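Notes for the Brulldale talk, April 25, 2025. Keep to 20 mins, leave time for questions

Start – who we are. Onby, Garside site. Packing and returns. Started with the arms in October, 7 benches to begin with.

Say early: no one lost a job over it. Say what did change, don't gloss over it.

Numbers (slow down here)
– 2,854 returns in the first full week
– 1,725 went through without anyone touching them
– rest came back to a person. Those are the awkward ones. Bags, film, anything floppy

So the easy work went and the hard work stayed. People felt that. More tired by three o'clock, not less. We moved breaks because of it, should of done it sooner.

New job on the floor: showing the machine. People pick things up with the handheld grippers, Guvura software learns from it. About 800 goes before it's any use on a new item. Some love it, some find it dull as anything. Rota it, don't leave the same two on it all week.

Pay – went up one band for teachers. Took too long to agree, say so
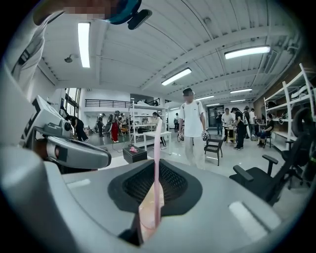

Who decides when the arm is ready to work alone?
The shift that taught it. They sign it off and they can take it back off the line.

Then on to noise, standing time, what the night shift asked for. Skip noise if running late

End w/ the rota slide. Handouts by teh door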